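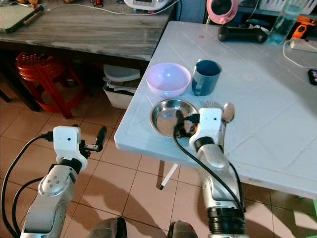 We have never had a finding against the blank store and we don't expect one now, was how Gillthorpe put it on the phone, and could the visit be kept short. It took the whole morning.

21 Jun 2026
By the range safety inspector, Grekwood Training Area

Blank ammunition and pyrotechnics store, annual check. Comments follow each item.

1. Outer fence and gate. Pass. The chain is newer than the post it hangs on. I'd replace the post.

2. Warning signs legible at the approach. Pass, just. The one on the track side has faded to pink.

3. Separation from occupied buildings, 30 metres minimum. Not proven. The site plan says 31, but the plan is older than the drying room. I asked for a tape and was offered the plan again. Measure it.

4. Door, hinges and both locks. Pass with comment. The Rizzi deadlock turns freely. The padlock key was hanging in the guardroom on a hook labelled "spare radio". Key register signed up to date, in what looks to me like one sitting and one pen.

5. Quantity held against the licence. Fail. The limit for loose blanks awaiting return is 500. The tally card had exactly 500 on it, a figure I always distrust. A recount came to 14 over.

6. Smoke grenades and thunderflashes stored apart from blanks. Pass. Separate bay, correct labels, lids taped.
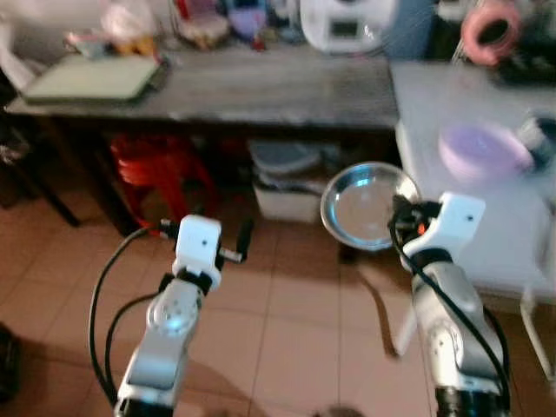
7. Earthing and portable leads. Fail. The bonding strap on the racking is sound, but the lead for the inspection lamp runs slack across the doorway at shin height. I was told everyone knows to step over it, which I have heard on other sites too. Compare the black cable on the left-hand arm, which drops in a wide curve and hangs out over the tiles – a lead with that much slack wants clipping back before anyone walks past it with a full box. Clips to be fitted, lamp lead shortened.

8. Extinguishers. Two present, both in date. Nothing on the wall to say what they may be used on, and the answer I got when I asked was wrong.

9. Temperature log. Complete for April, with the same reading morning and evening all month. I don't believe it. Supply a recording thermometer. 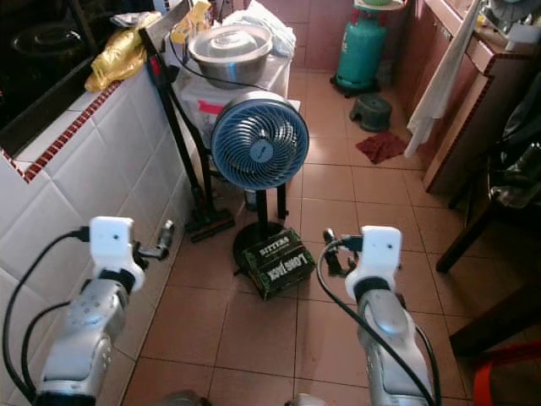 The lightning protection was tested by our people and the certificate is in the post, came the message from Avdale, so please mark it as a pass. I have marked it as outstanding. A certificate I haven't seen doesn't count, and the same goes for the test date, which they gave as two different days in one email.

10. Lightning protection. Outstanding, see above.

11. Misfires and returns. Pass. Bin locked, tag matches the book.

12. Previous actions closed. Two of five. The others are marked "in hand" – as they were last year.

Overall: store may stay in use once the excess under item 5 is returned. Items 3, 7 and 9 need evidence in writing, with photographs for 7.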